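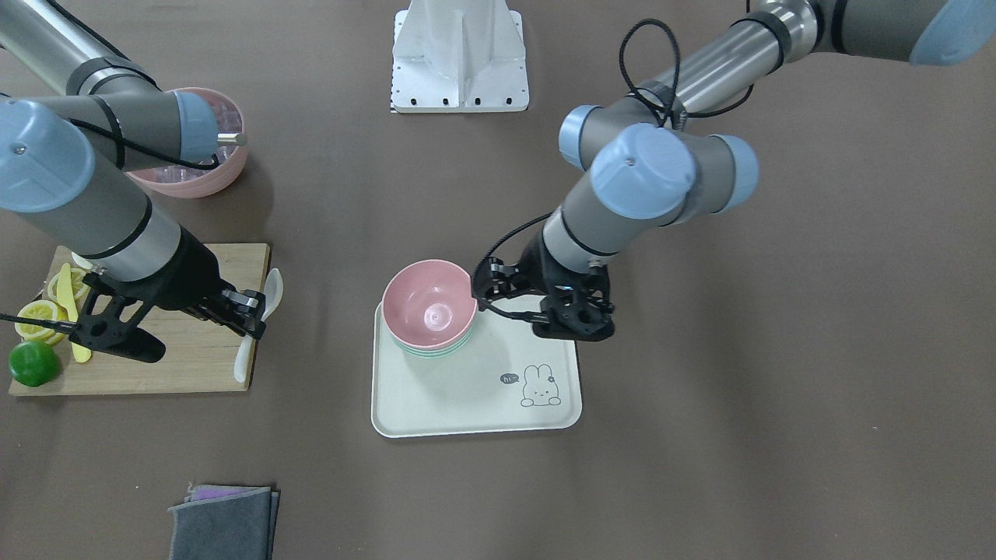

I've been trying to get friends into audio drama for years, and the thing that stops them is always the same: they don't know where to start. So this is how I got through all 207 episodes of Muvalum without losing my place. First, skip the prequel. Start with the main series and put it on while your hands are busy, drying a pink bowl or whatever's in the sink, because the first five episodes are slow and you'll want something to do.

Next, get the files in order. The Bivusitz app sorts by upload date, and the specials went up late, so they land in the wrong spot. Make a new playlist, drag in season one, then slot each special after the finale it belongs to. Yes, it's boring – put some music on!
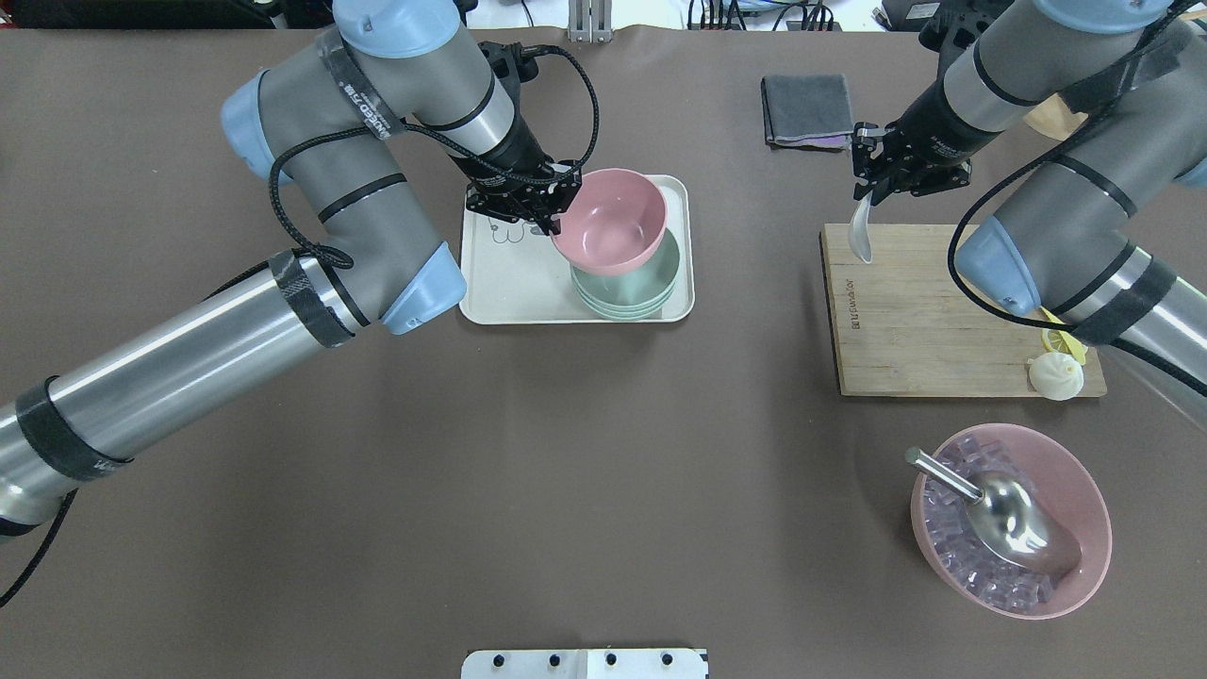

One listener wrote in to say that the Loltdale special works better before the season two finale, as the villain's voice turns up in both and you get the shock in the right order. I tried it that way in March and I'm sold, so move that one up a slot.

Now set your speed. I know people who listen to everything at double, but Sang mixes its shows with a lot of quiet stuff (footsteps, doors, somebody breathing in the next room) and you'll miss half of it. Stay at normal speed for the full-cast episodes and save the fast setting for the recaps.
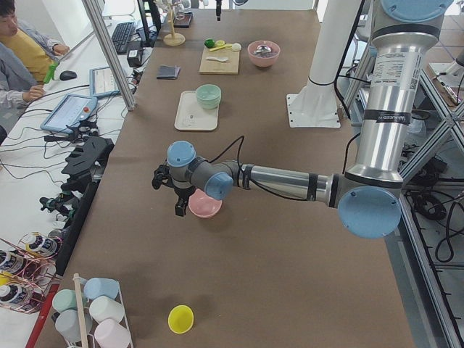

Pink bowl on brown paper

Last step: downloads. The whole run is too much for my old phone, so I keep five episodes on it at a time and delete as I go. Turn off auto-download first or it'll fill right back up – ask me how I know.

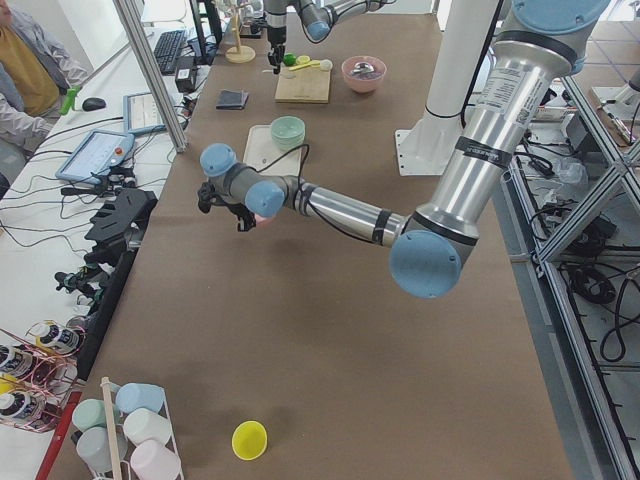
Mug tree and cutting board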